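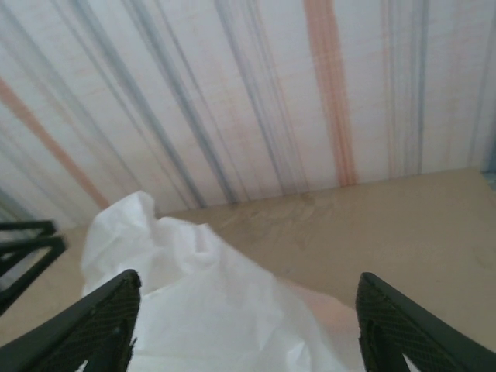
Fine crosshatch on the inner faces. Edges look a little frayed.

1/ Thread on stair treads and grip texture. I replaced the nosing strips on the back stairs at the Boyer Street building in September and took notes.

2/ Texture does little on a clean, dry step. Most shoe soles grip smooth painted concrete well enough. The trouble starts with a film of water, because the sole rides on it until the water has somewhere to go.

3/ A crosshatch gives it channels in two directions. Straight grooves drain well one way and poorly the other. People come down stairs at an angle more than you'd think, especially carrying things.

4/ Finer is not always better. Fine patterns fill with dirt and floor wax. The old Tarnard strips had packed flat on the lower 6 steps and were still fine on the upper 7. Same product, same age. The lower ones get the mud.

5/ Edges go first. Once a corner lifts, the broom catches it and the strip peels from there. Round the corners before you stick it down. A coin makes a good template.

6/ Adhesive: I used the Drorico contact type. Label says 16 hours before foot traffic. I closed the stairs Sunday afternoon and opened them Monday morning. Wipe with alcohol first, let it dry, then roll it hard.

7/ Cleaning: stiff nylon brush, warm water, a little dish soap. Brush along both diagonals. No wax, no oil soap.

8/ The building logs nearly 2,000 trips a week on those stairs. I'll check the lower strips again before the salt comes out and post wear measurements then.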